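Assunto: Re: [equoterapia] Protocolo Mituvley

16 de outubro de 2025

Em mensagem anterior, a lista recebeu:
> O centro Priner aplicou o protocolo com 40 praticantes
> e 100% melhoraram o equilíbrio. Começamos em janeiro?

Desconfio. Melhoraram em relação a quê? Nove sessões, sem grupo de comparação, e quem avaliou foi a própria equipe. Já ouvimos o mesmo da sela Rondeck, que continua encostada aqui.

Antes de pagar curso, quero ver as fichas.

Mesa da oficina de miçangas, pulseira e caixa organizadora:
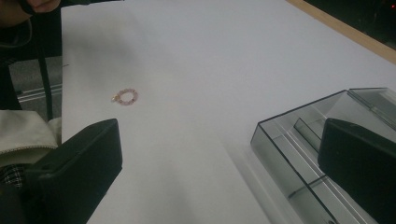
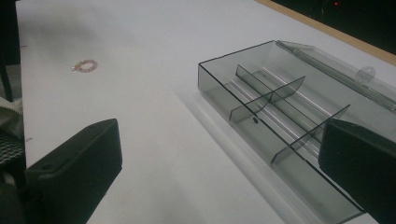 Pendências
- pedir os dados ao Priner
- rever o contrato do feno com a Mrema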